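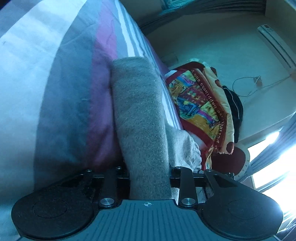

Look down at what you are wearing right now. Somewhere on you there is probably cloth made of loops and cloth made of crisscrosses, and today we are going to find out which is which! Cloth seems like one simple thing because we live in it all day long, and we sleep in it too. But get up close and it turns into a whole landscape. Take the soft gray fabric standing up in front of the striped bedding: it is fuzzy all over, and the gray is a jumble of light fibers and dark fibers mixed together. From across a room your eyes would blend them into one color. Up close, you can see the speckles.

Start with a fiber

A fiber is a very thin strand, often thinner than a hair from your head. Some fibers grow on plants. Cotton comes from the fluffy white stuff around cotton seeds. Some fibers grow on animals, like the wool on a sheep. Others, such as polyester and nylon, are made in factories by pushing a thick liquid through tiny holes, a bit like a shower head, so that it comes out in long threads.

One fiber is weak. You could snap most of them with your fingers. When you twist a lot of them together, though, they grip each other and get much stronger, and now you have yarn. Try it with a cotton ball. Pull on it and it comes apart in your hands. Now take another one, pull it gently into a long wisp, and twist and twist and twist as you go. You are spinning! People have been doing this for thousands of years, first with their fingers and simple sticks, later with spinning wheels, and now with machines as long as a school hallway.

Loops: this is knitting

Knitted cloth is made from yarn bent into loops. Each loop is pulled through the one below it, row after row. If you have a sweater with big chunky yarn, look at the front and you will see rows of little V shapes. Those are the legs of the loops.

Loops can change shape, and that is why knits are so stretchy. Pull a knitted cuff sideways and every loop gets wider and shorter. Let go and the loops spring back (mostly, anyway, as anybody with a saggy old sweater knows). A sock has to squeeze past your heel and then hug your ankle, so loops are perfect for the job. T-shirts are knitted too! The loops are so tiny that you may need a magnifying glass to find them.

How tiny? The knitting machine at the Kitham Thread Museum has 900 needles, all working side by side, and each one makes its own loop. A sample square in the museum's touch box is small enough to fit in your pocket, and it holds 2,576 stitches. Imagine doing that on 2 needles!

Crisscrosses: this is weaving

Woven cloth works in a different way. Long threads are stretched tight on a frame called a loom. These are the warp. Then another thread travels across, over one, under one, over one, under one, and turns around at the end to come back. That one is the weft. If you have ever made a paper placemat out of strips, you already know how to weave.

The threads in a weave run fairly straight, so there isn't much extra yarn to pull out, and plain woven cloth hardly stretches at all. It lies flat and smooth. Jeans are woven, and so are most handkerchiefs and lots of bed sheets. (Some sheets are knitted like T-shirts, so check yours before bedtime.)

Where do the stripes come from?

There is more than one way to get a stripe. A weaver can put colored threads on the loom before starting, say, a band of purple and then a band of white, and the stripes appear as the cloth grows. A knitter can change to a new color of yarn after a few rows. Or the cloth can be made plain and have its colors printed on afterward, which is handy for flowers, animals, and other busy pictures.

You can often tell by flipping the cloth over. When the color is only printed on, the back usually looks paler than the front. When the threads themselves are colored, both sides are usually just as bright.

And the fuzz?

Fuzz is made of fiber ends poking out of the yarn. Some cloth is fuzzy because the yarn was made from short fibers with lots of ends. Some is brushed on purpose with wire bristles that tease the ends up. Flannel pajamas are often made like that, and it makes them feel cozy. The fluff traps air, and air that stays still is very good at holding in the warmth from your body.

When the ends rub together, they can tangle into little balls called pills. Look under the arms of an old sweater and you will find plenty!

Be a cloth detective

You need a magnifying glass, a notebook, and permission to poke through the laundry.

Pick five things made of cloth. Stretch each one gently in both directions and write down what happens. Then look through the glass for loops or crisscrosses. Turn the cloth over and compare the colors. Last of all, hold it up to a bright window and look along the edge for fuzz.

Draw what you see, nice and big. A square of cloth the size of your thumbnail can fill a whole page. And please fold everything again afterward!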